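Home & Desk > Storage

THE PAPER CUP AS PEN POT

Wovley's desk survey put 472 pens on 5 desks. Nasrin Pakzad tests storage for a living, and starts with a paper cup.

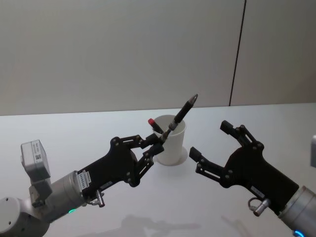
Plain white cup, black marker.

A light cup tips when pens lean one way -- load opposite sides in turn.

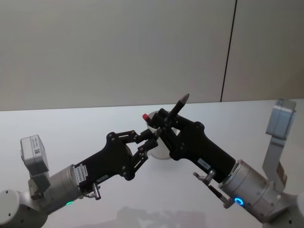
Do markers need to stand cap up?
Store them flat if you can; upright, follow the maker's advice.

Red caps are quick to find at arm's length.

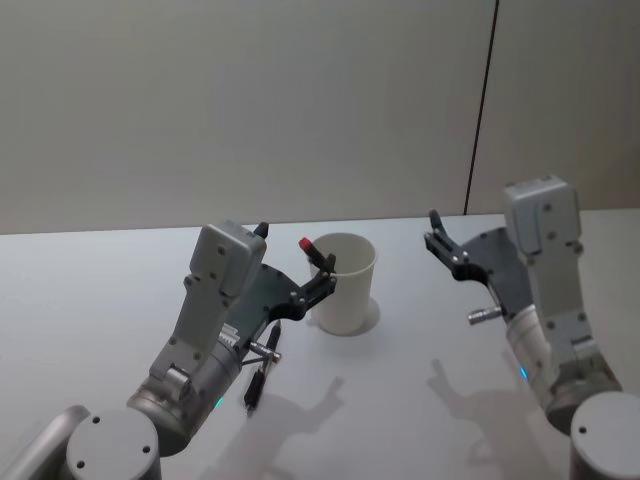

When to Replace the Cup

Swap it once the rim softens.

5 comments | 1199 shares
© Ferance 2021 | Contact | Back to top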